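August 21, 2026. Mikholm cell, late again. Left gripper drifting since lunch so I re-zeroed it, then did the right one too, might as well. Dennis Pilkington wants it running by October. Sure. 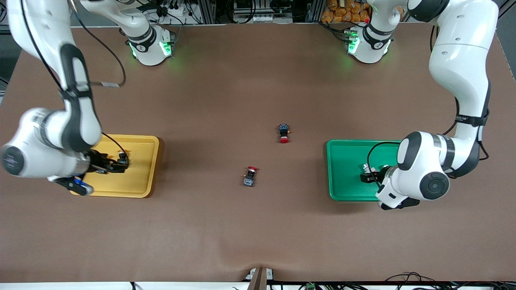

*1 min read*

Both arms over their trays, yellow one side, green the other, red-topped buttons in the middle. Green lights on both bases. Cable on the right arm still hangs too slack, need 2 more clips. Whiteley has none, ordered from Fuvulow. Log says 188 cycles since the last finger bolt check, shoud be fewer.

Moved on to the wrist view. Switches in the green tray, one red mushroom button standing outside it. Glare off the tray floor, must try the lamp lower tomorow.
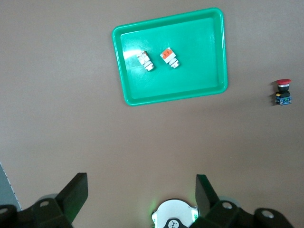 How often do the finger bolts get checked?
Every 206 cycles, and after any re-zero.

So bolts next. Then home.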